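An October Afternoon at the Zellcombe Workshop Open Day

I finally made it out to Zellcombe for the shared workshop's open day, and I'm so glad I did! It's a 20 minute walk from the station (uphill, wear real shoes), and I headed straight for the bench where the homemade arm project, Homik, lives.
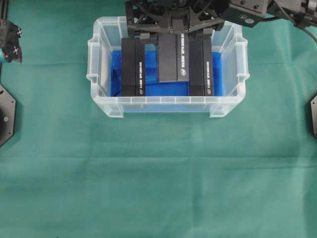
Picking boxes out of a bin

I could have stood there all day. The job was lifting black boxes out of a clear plastic bin with a blue liner in it, and the middle one was hanging between the gripper fingers when I leaned in. The gripper is all black plates and triangular cutouts, with the screws right there where you can get at them. I love that. My own arm at home is glued in places I now regret — never glue anything near a motor, folks.

I asked why the green cloth, and the answer was that boxes slid around on the bare bench and it drove everybody nuts. They'd bought theirs as a curtain remnant at the market in Clostholm. I'm stealing that idea.

What it cost them

The part that got me was the parts list taped up by the door. It ran to 142 lines, counting every size of screw, and they let me take a copy home. Most of the brackets were designed and redesigned right there in the shop, and there's a drawer marked Pacheco (the name of their first arm) full of the ones that snapped. I spent way too long digging through it.

Getting there and what to bring

Doors open at 2 and the benches get crowded fast, so go early if you want to ask questions. Coffee is by donation, bring change. The stairs are steep and the elevator is for freight only, but there's a ground floor entrance around the back if you ring first. Kids were welcome, and there was a soldering table for them by the window. I came home with a bag of spare bearings and a new gripper to print.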